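Dezember
Natalina Tedesco

4 Helle Tischflächen und wahrgenommene Blendung

4.1 Ausgangslage

Für die Beleuchtung von Büroarbeitsplätzen wird in der Planung üblicherweise ein Wartungswert der horizontalen Beleuchtungsstärke von 500 Lux angesetzt. Dieser Wert beschreibt das auf die Arbeitsfläche auftreffende Licht. Über die Leuchtdichte, die vom Auge erfasst wird, sagt er erst dann etwas aus, wenn der Reflexionsgrad der Fläche bekannt ist. Bei einer annähernd diffus streuenden Oberfläche wächst die Leuchtdichte proportional zum Reflexionsgrad, sodass eine weiße Tischplatte bei unveränderter Anlage ein Mehrfaches der Leuchtdichte einer dunklen erreicht. In den ausgewerteten Planungsunterlagen des Projekts Lustik war der Reflexionsgrad des Mobiliars nur in Ausnahmefällen dokumentiert. Meist lag der Berechnung ein pauschaler Wert für den gesamten Raum zugrunde, der vor der Auswahl der Tische festgelegt und später nicht mehr angepasst wurde.

Die in Abschnitt 3 beschriebenen Messreihen erlauben es, den Beitrag der Tischfläche getrennt von Wand und Decke zu betrachten. Im Folgenden wird geprüft, ob die Helligkeit der Platte die berichtete Störung durch Blendung erklärt und in welchem Umfang Glanzgrad und Anordnung der Leuchten diesen Zusammenhang überlagern.

4.2 Erhebung

Untersucht wurden 12 Räume an den Standorten Stikeck und Clukach. Alle Räume verfügen über seitliche Fenster und eine direkt strahlende Deckenbeleuchtung, unterscheiden sich jedoch in Raumtiefe und Leuchtenabstand. Die Leuchtdichten wurden aus Augenhöhe einer sitzenden Person aufgenommen, jeweils bei geschlossenem und bei geöffnetem Sonnenschutz. Der Messpunkt lag in der Mitte der vorderen Plattenhälfte. Messungen bei direkter Besonnung der Platte wurden wiederholt und gehen in die Auswertung der künstlichen Beleuchtung nicht ein.

Parallel dazu füllten 107 Beschäftigte einen Fragebogen aus. Erfasst wurden die Häufigkeit störender Reflexe, die Lage des Bildschirms zum Fenster, die Dauer der täglichen Papierarbeit und die Nutzung individueller Leuchten. Die Störung wurde auf einer fünfstufigen Skala angegeben. Fragebögen ohne Angabe zur Sitzposition blieben bei der Auswertung nach Blickrichtung unberücksichtigt.

Die Glanzmessung erfolgte bei einem Einfallswinkel von 60 Grad. Auf eine Messung bei flacherem Winkel wurde verzichtet. Rizzi hat in einer früheren Arbeit vorgeschlagen, für Sitzarbeitsplätze zusätzlich den flachen Winkel heranzuziehen. Für die vorliegenden Daten ließ sich das nachträglich nicht mehr umsetzen, weil ein Teil der Tische in Stikeck während der Auswertung ausgetauscht wurde.

4.3 Ergebnisse

Der Reflexionsgrad der Tischplatte allein steht in einem schwachen Zusammenhang mit der berichteten Störung. Deutlicher fällt der Zusammenhang aus, wenn das Verhältnis der Leuchtdichten von Platte und Bildschirm betrachtet wird. Personen mit dunkler Bildschirmdarstellung gaben bei weißen Platten höhere Werte an als Personen mit heller Darstellung. Bei mittelgrauen Platten verschwindet dieser Unterschied weitgehend.

Der Glanzgrad wirkt lokal. Gerichtete Reflexe der Deckenleuchten traten überwiegend im hinteren Drittel der Platte auf und verlagerten sich mit der Sitzposition. Auf einzelnen Platten mit höherem Glanzgrad wurden im Reflex Leuchtdichten von rund 2000 Candela pro Quadratmeter gemessen, während die benachbarte Fläche unauffällig blieb. Eine Mittelung über die gesamte Platte bildet solche Stellen nicht ab. Die in der Praxis verbreitete Beurteilung anhand eines einzigen Mittelwerts ist für diese Fälle unzureichend.

Ein weiterer Befund betrifft den Anteil der Platte am Gesichtsfeld. Beim Lesen von Unterlagen ist der Blick abgesenkt, und die Tischfläche nimmt einen erheblichen Teil des Umfelds der Sehaufgabe ein. Der Kontrast zwischen weißem Papier und weißer Platte ist dann gering, was die Kantenerkennung erschwert, die Adaptation jedoch stabil hält. Zur Veranschaulichung des hellen Umfelds bei gesenktem Blick siehe Abbildung 3.

Abbildung 3. Breite weiße Tischfläche.
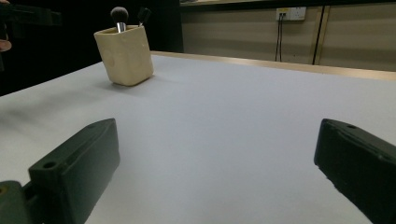 Eine Teilnehmerin aus Clukach wandte dazu ein, die weiße Platte störe sie beim Lesen überhaupt nicht, wohl aber beim Wechsel zurück zum Bildschirm, der ihr danach für einige Augenblicke zu dunkel vorkomme. Sie habe sich deshalb eine graue Schreibunterlage besorgt und diese bis unter die Tastatur gezogen.

Die Bemerkung deckt sich mit der Auswertung nach Tätigkeit. Die höchsten Störungswerte finden sich bei häufigem Wechsel zwischen Papier und Bildschirm, unabhängig vom Standort. Schreibunterlagen wurden im Fragebogen nicht gesondert erfasst; ihr Einfluss lässt sich daher nur aus den freien Antworten abschätzen.

4.4 Einschränkungen

Die Räume wurden nach Zugänglichkeit ausgewählt und sind für den Gebäudebestand nicht repräsentativ. Das Alter der Befragten wurde nur in Klassen erhoben, sodass altersabhängige Streulichteffekte im Auge nicht getrennt ausgewiesen werden können. Die Tageslichtanteile schwankten zwischen den Messterminen erheblich. Angaben zum Reflexionsgrad gelten für gereinigte Platten; der Einfluss von Gebrauchsspuren wird in Abschnitt 5 behandelt.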